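Closing Time: What a Suture Asks of You
Speaker notes, Noémi Boros. 11 minutes, plus whatever the chair lets me steal. 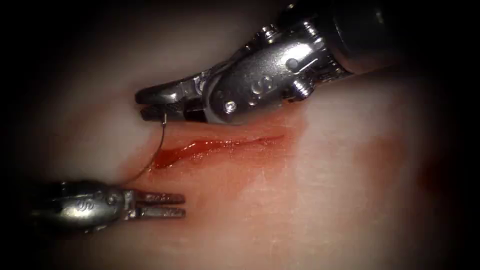 Start with the thread. Everyone in this room has an opinion about needles and will share it at dinner. Ask about thread and they look at their shoes.

Show of hands: who practiced knots on a chair leg at home? Wait for it. Who still has the chair?

The needle. Curved, so you turn it through the tissue and don't push it. First-years push. I pushed. Markos Kourkoulas watched me do it for a whole January and said only "hm," which I can still hear.

Where to hold it: back from the point, and short of the end where the thread joins. Grab it at the very tip and you blunt the one part that was doing any work. Pause here, somebody always writes this down.

The tail. Leave it too long and it wanders over the incision and gets into everything. Leave it too short and you pull it straight through, then look around for someone to blame. (Look at Zsolt Csizmadia. He will enjoy it.)

Second instrument. Its job is to be ready. Open jaws, close by, out of the way. I have known residents who could manage two of those.

Spacing. Even bites, same distance from the edge on both sides. The skin pad does not care. Your examiner has a ruler. Mention Matěj Kubíček's notebook: 200 practice closures, each one graded by himself, harshly. Number 3 just says "no."

Tension. Edges should meet. They should not be strangled. If the pad puckers like a cheap curtain, take it out and go again.

SKIP IF SHORT: the Derico pads versus the Miah pads. Everybody prefers whichever one they learned on, and I have lost this argument in two languages.

Homework: one straight line, closed slowly, every evening for a week. Bring the ugliest one to the Hinport session. There is a prize, and it is a packet of suture.

Questions. If Norbert asks about staples, take the next question.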